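Home | Visits | Notes | Archive | Contact

Visit report: Frerichs joinery works, Grirkton
Dec 22, 2024

The Frerichs works stands on the east side of Grirkton, behind the old goods yard. It makes internal doors and linings for offices, schools and small hotels, and opens to the public once a year. The last open day was in August. Groups went round in parties of nine, and the full circuit took 60 minutes with a stop in the drying store.

Timber comes in by lorry from a yard at Cukden and is stacked on bearers under a lean-to roof. Moisture is checked on arrival and again before machining. The guide gave the working limit for door stock as 9 per cent; anything above that goes back to the store. Boards that have moved are set aside for short parts such as stops and packers.

The machine shop holds a crosscut saw, a planer, a four-sided moulder and two spindle machines. Only the moulder was running during our visit. Extraction is by overhead duct to a cyclone outside, and the noise at the infeed end made the talk hard to follow – ear defenders were handed out, but the guide had no microphone.

Veneered doors are built in the next bay. Leaves of veneer are kept in the order in which they were cut, so that doors hung in one corridor can be matched. Straight-grained material is preferred for this work. A figured leaf is more striking on its own, but it is harder to repeat over a long run and wastes more at the trimming stage.
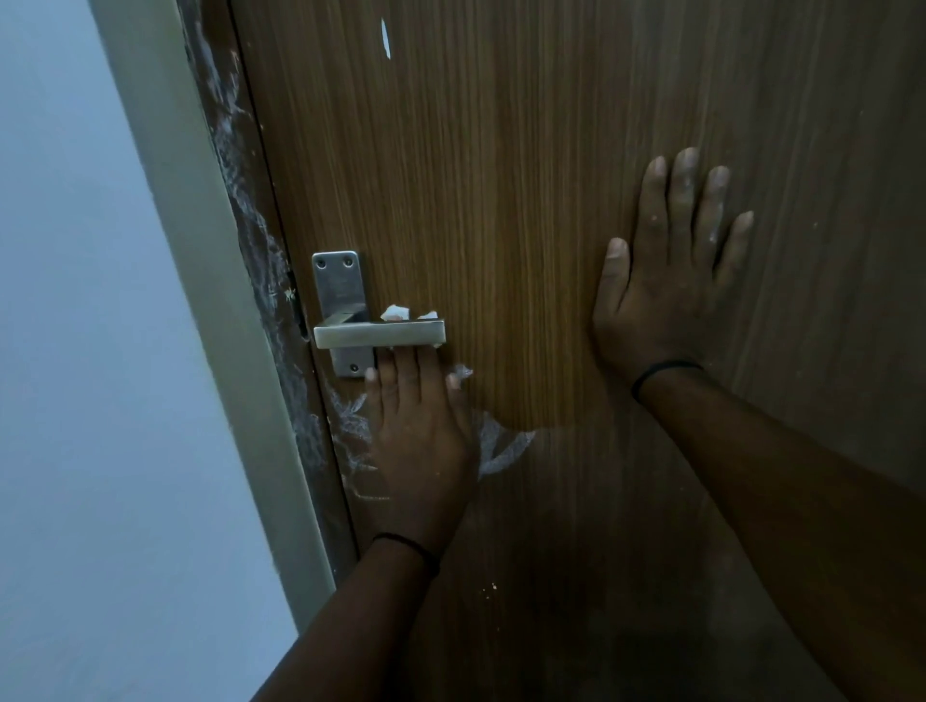

Straight vertical grain on a brown door face, with pale scuffs on the dark edge strip.

Edges received more attention on the tour than faces. The guide's view was that most complaints in the first year concern the edge of a door, where trolleys, keys and other trades do their damage. The works offers two lipping thicknesses, 5 mm and 7 mm. The thicker one costs more and leaves enough for planing if a door has to be eased on site.

Finishing is done in a closed spray room, seen through a window only. Lacquer is applied in two coats with a light sanding between them. A set of test panels hung in the passage showed the effect of sheen level on the same brown stain, and the satin panel hid fingermarks best.

The tour ended in the packing area, where doors go out on edge with card at the corners. Tea was served in the canteen. Printed data sheets were available, though the one on fire doors had run out by the time our party arrived.

Access: level throughout except for one step into the veneer bay. Parking is limited, and the bus from Flavham stops at the gate.

Recent visits
Flavham brickworks: kiln and clay pit
Cukden timber yard in winter
Grirkton pumping station

Contact the editor | Copyright Visit Notes 2024 | Back to top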